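3.2 Sorting materials and storage

Small objects of identical design are a common source of disorder on shared tables. The Veline inventory, completed in December, recorded 882 loose items in the rooms surveyed, of which 179 were gaming pieces.
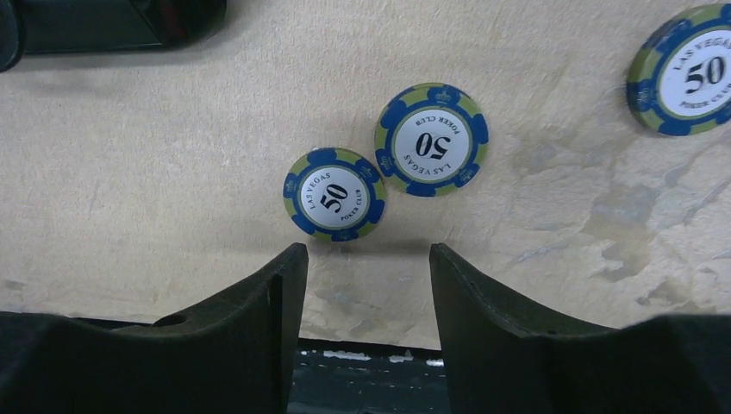 R. Jafarzadeh
Senior Research Fellow, Foltport Institute of Domestic Studies

Figure 4. Poker chips of one design, lying flat on a tabletop. The value 50 is printed at the centre.

Chips of equal value were treated as one class, whichever way up the printing lay. Containers were classed by form. An open basket takes mixed items quickly but gives no guidance on where each belongs, while a tray with compartments sets a place for each kind. Both forms, in salmon-pink plastic, were included.

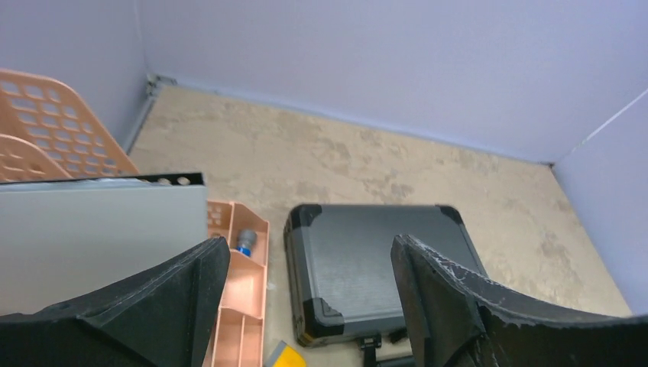

3.3 Fitted cases and desk organisers

A fitted case holds its contents in shaped channels. Chips stored in rows can be grouped by colour, and a short row shows at a glance.

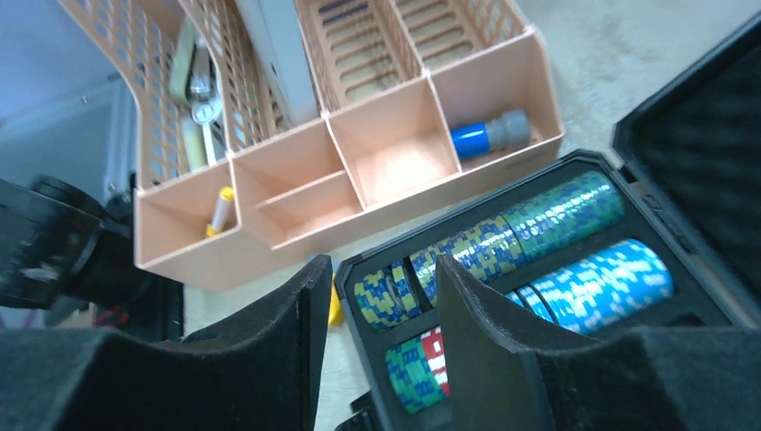 Desk organisers allow more freedom. Tall sections suit upright items and low square ones suit markers, although users in the Stastine group often left the middle sections unfilled. Each user was given 30 minutes, with no instruction on where items should go.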